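The Lids Nobody Could Match

Print this article
E-mail this article

Ezequiel Arriaga keeps his spare lids in a drawer by the stove. When he pulled the drawer all the way out last August and tipped it onto the floor, it covered most of the rug. There were jar lids, bottle caps, snap-on tops from food tubs and the pump from a bottle of hand soap. Very few of them fit anything he still owned.

Arriaga runs the front counter at Ibarra, a household goods store in the town of Pirnow. People come in every week asking for a lid. They bring the jar with them, wrapped in a towel, or they bring a tracing of the rim on the back of an envelope. Most of them leave with a whole new jar.

"They don't want the jar," he said. "They have the jar. I'm selling them a second jar so they can throw it out."

The problem is an old one. A screw cap looks like a simple object, but several things have to agree before it will close. The width has to be right. The threads have to be spaced the same way on both parts, and the cap has to be deep enough to reach the rim. Two caps can be the same width and still refuse to trade places. One will spin without catching. The other will catch, go halfway and jam.

Braulio Robles spent much of his working life at Plarico, a small molding shop outside Pirnow that makes closures for bottlers. He now teaches a night class in home repair. He said customers often blame themselves when a cap will not go on straight.

"They think they're turning it wrong," Robles said. "Sometimes they are. A lot of the time it was made for some other bottle."

His first advice is to look inside the cap before trying it. The threads can be seen from the open end, and so can the liner, if there is one. A liner is the thin disk that presses against the rim. Once it is torn or has gone hard, the cap may turn down tight and still leak.

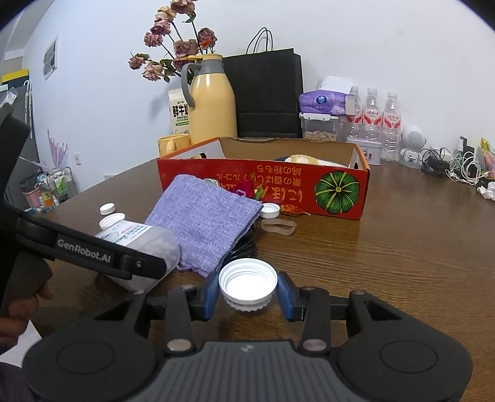
White screw caps, out on a wooden tabletop.
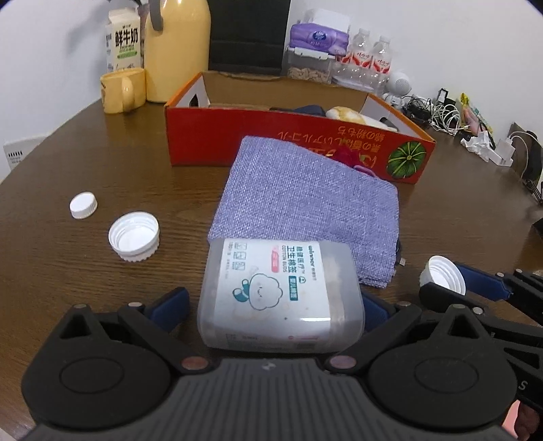 The second thing Robles tells his class is to turn the cap backward first. Set it on the bottle, press lightly and turn it to the left until there is a small drop. That is the start of the thread. Turn right from there. If it goes on crooked, back it off and begin again. Forcing it will cut a new path into soft plastic, and after that the right cap will not seal either.

He is also against hot water, at least for plastic. Many people hold a stuck lid under the tap. With a metal lid on a glass jar this works well enough, as metal grows more than glass when it warms up. With a plastic cap on a plastic bottle, both parts soften and the grip gets worse. He uses a wide rubber band around the cap and a dry towel around the bottle.

Childproof tops are a separate matter. They are two caps, one inside the other, and the outer one turns freely until it is pushed down or squeezed. Robles has students with sore hands who leave these tops loose at home. He asks them not to do that if grandchildren visit. Some pharmacies will supply a plain top on request, and he tells people to ask.

Then there is the question of what to keep. Arriaga started a swap box at the store in the fall, after he had cleaned out his own drawer. Customers drop off clean lids and take what they need. By the time the weather turned cold the box held over 300 of them. He and a coworker sorted the lot by width one slow afternoon and put them into shoeboxes. The count came to 332.

The swap box has rules, written on a card taped to the counter. Nothing that has been on motor oil, bleach or paint. No cracked lids. Metal lids with rust go in the trash. Anyone who wants to test a lid should bring the bottle, empty and rinsed.

The busiest shoebox holds wide lids for food jars. The slowest holds tiny caps from travel bottles, and Arriaga expects to throw that one out in the new year.

A woman who lives on the Dirnivmont road came in looking for a top to her mother's flour jar. She had been covering it with a saucer for six years. She tried 2 lids from the wide box, and the second one went on. She bought a broom on the way out.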